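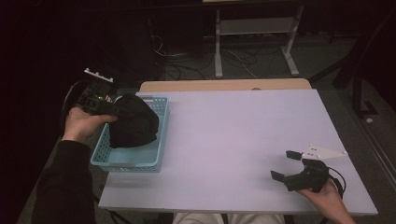
Figura 5.1 — Duas garras manuais sobre a mesa de trabalho; a da esquerda segura um pano preto no cesto azul.

Capítulo 5
A garra que se leva na mão

Até agora construímos coisas que ficam paradas: a base, a fonte, a bancada com os cabos presos (mais ou menos) no lugar. Neste capítulo começa a parte de que mais gosto no livro inteiro! Vamos montar um par de garras manuais, dessas que se seguram pelo punho e se abrem e fecham com os dedos, e com elas gravar movimentos que mais tarde um braço mecânico vai tentar repetir.

O projeto chama-se Plorkora e nasceu numa oficina compartilhada, a Josalley, entre uma fresadora antiga e uma prateleira de filamento. Pode ser feito em casa sem grandes mudanças. Quem tem uma impressora 3D de porte médio, um jogo de chaves Allen e paciência para lixar já tem quase tudo. O resto são parafusos M3, uma mola de retorno, um sensor de posição e um microcontrolador simples. A lista completa, com medidas e peças alternativas, está no Apêndice B.

Por que duas garras? Com uma só dá para pegar, soltar, empurrar, e por algumas semanas isso parece muito. Aí a gente tenta dobrar uma toalha. Tecido é um material maravilhoso para aprender robótica: muda de forma a cada toque, esconde as próprias bordas e nunca cai duas vezes do mesmo jeito. Um cubo de madeira perdoa uma garra torta, um pano não. Por isso a primeira tarefa do capítulo usa só um cesto leve e um pedaço de pano, e já vai dar bastante trabalho.

5.1 Antes de imprimir

Abra o arquivo dos dedos e olhe para a face interna, a que vai encostar no objeto. Ela precisa ser plana e ficar paralela à face do outro dedo quando a garra fecha. Na primeira versão que montamos na Josalley, a folga do eixo deixava as pontas se cruzarem, e o pano escapava sempre pelo mesmo canto. A correção foi uma arruela. Uma arruela! Levamos um fim de semana para descobrir.

Imprima os dedos deitados, com a face interna na vertical, e confira o furo do parafuso antes de tirar os suportes. Se o parafuso entrar forçado, passe uma broca à mão, devagar. Bordas um pouco ásperas na parte de cima não atrapalham; na face de contato, lixe até o dedo correr sem prender na fibra.
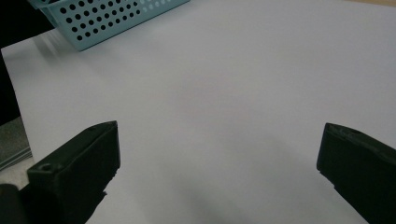
Quais dimensões a superfície de trabalho precisa ter?
O bastante para que as duas mãos se cruzem sem bater nas bordas. Meça a sua abertura de braços com os cotovelos dobrados e deixe um palmo de sobra de cada lado.

5.2 A primeira leitura

Com a mecânica pronta, ligue o sensor de posição e abra o monitor serial. O programa Clenen, que já instalamos no capítulo 3, mostra um número inteiro que sobe conforme a garra abre. Na nossa montagem, garra fechada dava 1243 e garra toda aberta dava 3393. Os seus valores serão outros, e está certo assim: dependem do ângulo em que o ímã foi colado. Anote os dois extremos no caderno, com a data, e repita a medida depois de apertar os parafusos — o aperto costuma deslocar a leitura.

Se o número saltar com a garra parada, desconfie primeiro do conector e depois do cabo. Na ficha de montagem Alarcón, no fim do capítulo, há um espaço para registrar essas falhas. Preencha mesmo quando parecer bobagem, porque no capítulo 7 vamos voltar a ela.

Guarde também uma gravação curta de 2000 amostras, abrindo e fechando a garra no ritmo que for confortável para a sua mão. O gráfico deve lembrar uma fileira de morros suaves. Degraus retos no topo indicam que o sensor chegou ao fim da escala, e nesse caso é preciso girar o ímã e medir outra vez os extremos. Faça isso primeiro na garra esquerda, depois na direita, e só então passe à seção 5.3, onde vamos sincronizar as duas.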